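April 24, 2020

## The cloth station at Ulldale: where things stand

The Ikex laundry at Ulldale has been getting ready for automatic handling of microfiber cloths since December. The Munham site will follow if Ulldale goes well, and people at both places have been asking what is going on and what it means for their jobs. This item covers what has been decided and what has not.

The work in question is the last step before packing. Cloths come back from customers, go through the washers and dryers, and land in carts in a heap. Someone takes them out one at a time, checks them for stains and torn hems, and stacks them in bundles of 50. Bundles go into bags of 200, and the bags go to the dock. The sorting table has been done by hand for as long as the laundry has handled cloths. It is dull work and hard on the wrists and shoulders, and it is the post people most often ask to be moved from.

Ikex is working on this with Zoubi, the firm that is building the handling equipment. The plan is for a robot arm to take single cloths from the heap and pass them on for checking. A person will still look at every cloth. What goes away, if the arm works as planned, is the reaching and pulling.

Cloths are harder for a machine than most people expect. A box has sides and corners in the same place every time. A cloth comes out of the dryer twisted, folded double or balled up with two others, and it changes shape as soon as it is touched. The first attempt used a fixed program, and it picked up two cloths at once so often that it was dropped after the first month.

The current approach depends on our own people. Staff from the sorting table do the handling themselves with a hand-held gripper that has a camera on it, and the recordings are used to train the arm. The tasks are small ones: pick up a cloth, turn it over, place it in a round opening, take it out again. The same task is done many times with the cloth lying in a different way.

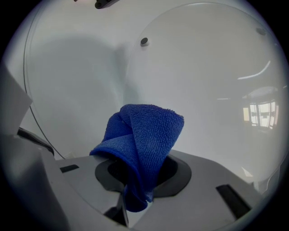
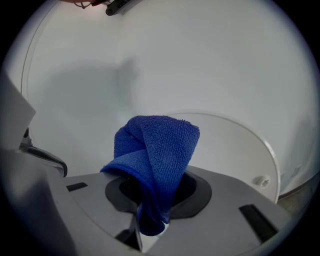
Blue microfiber in the round opening at the Ulldale station.

Recording is done in blocks, with a break between them. The target is 400 recordings a week, shared among everyone on the rota. Nobody has a personal target, and the recordings are not used to judge how fast anyone works. This was put in writing before the first block, after questions at the shift meeting, and a copy is on the board by the time clock.

The people doing the recording have had more say in the setup than anyone planned for. The first version of the hand gripper was too heavy at the front, and after a block people felt it in the forearm. Zoubi moved some of the weight back toward the handle. The table has been raised, and the stool was replaced with one that adjusts. A request for a left-handed grip is still open. Zoubi has said it can be done but has not given a date.

There has also been some learning on the sorting side. When the recordings were looked over, it was clear that different people free a twisted cloth in different ways. Some pull from a corner and some take the middle and shake. Both ways work by hand, but the arm did better when it was trained on one way at a time, so for now everyone on the rota starts with the corner. At the sorting table people can go on doing it however they like.

### What changes for staff

No jobs at Ulldale are being cut because of the cloth station. When the arm goes into regular use, the sorting posts will become checking posts. Pay stays at the same grade. The checking post includes clearing stuck cloths, stopping and restarting the arm, and logging faults, and there will be 24 hours of paid training for it, spread over several weeks and held during normal shifts.

Some people have said they would sooner stay on hand sorting. That will be possible for some time. Kitchen towels, mop heads and anything with a tie or a loop are outside the current plan and will still be sorted by hand. Anyone who wants one of those posts should tell the shift lead, and the list will be used when the rota is redrawn.

A fair question from the evening shift was what happens to the pace of the work. If the arm sets the pace, the person checking has to keep up with it. The answer at present is that the checker controls the speed from the post and can slow it down or stop it without asking. Ikex has agreed that this will stay in place through the trial, and it will be looked at again afterward with the shift representatives in the room.

Noise was raised too. The arm is quieter than the dryers, so ear protection rules in the hall stay as they are. The floor around the station will be marked in yellow, and carts should not be left inside the marking even for a short time.

### What is not settled

The date for regular use is open. The arm handles single cloths well and still has trouble with damp ones, which cling to each other. Either the dryers will have to run a little longer or damp cloths will have to be pulled out earlier, and the wash floor has asked to be part of that choice.

Munham has a lower ceiling over its sorting area and a different type of cart, so the layout used at Ulldale will not fit there without changes. Two people from Munham have spent a day at the station and took measurements. Staff at Munham will get their own meeting before anything is ordered.

Anyone at Ulldale who would like to take a turn with the hand gripper can sign up on the sheet next to the station. No experience is needed, and the first block is always done with someone who has done it before. Questions about posts and training go to the shift leads, and faults with the equipment go in the log book on the shelf behind the table.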